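Finally cutting the standby stuff

21 May 2019

Quick one tonight, dinner's in the oven. So the electric bill came and it was up again. Milan De Smet at work has been going on about standby power since November and I kept nodding and doing nothing. Well. Doing something now.

Went through the living room first. TV, game console, the old Gralora stereo, printer, two phone chargers with no phones on them. All plugged in all day. The stereo was warm on top and I hadn't played a record in 9 days! 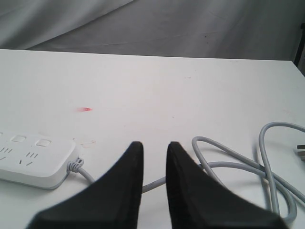 Printer is the one that bugs me most. I print maybe a return label, then it sits there blinking until the next return label. It's off at the wall now and when I want it I have to wait for it to do all that grinding. Fine. I can wait.

Rules so far, such as they are: router stays on, fridge obviously stays on, everything else has to earn it. Roman says the console needs to be on overnight for updates. Roman does not pay the bill.
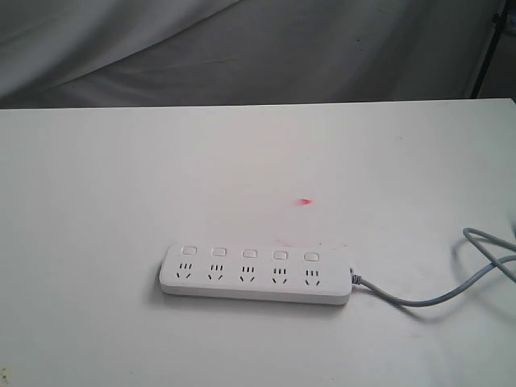

Power strip with its row of five switches.

Being able to kill one thing and leave the rest is what I wanted, crawling behind the couch every night was never going to last. I put bits of masking tape on my cords with names on them. My handwriting is terible so one of them says either LAMP or LUMP.

Kitchen next. Coffee maker has a clock, microwave has a clock, stove has a clock, none of them agree. Unplugged the coffee maker. Covadonga Valcárcel left a comment last time saying she put her water heater on a timer and I'm tempted but thats a bigger job and I rent.

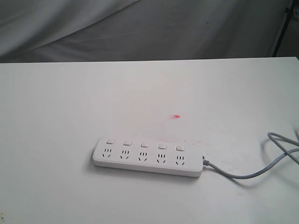

Also the bedroom, which I forgot untill I was brushing my teeth. Clock radio, a fan, a lamp I never use. Fan and lamp are off, radio stays, I'd sleep through everything otherwise.

Will post the next bill when it comes. Oven's beeping, gotta go.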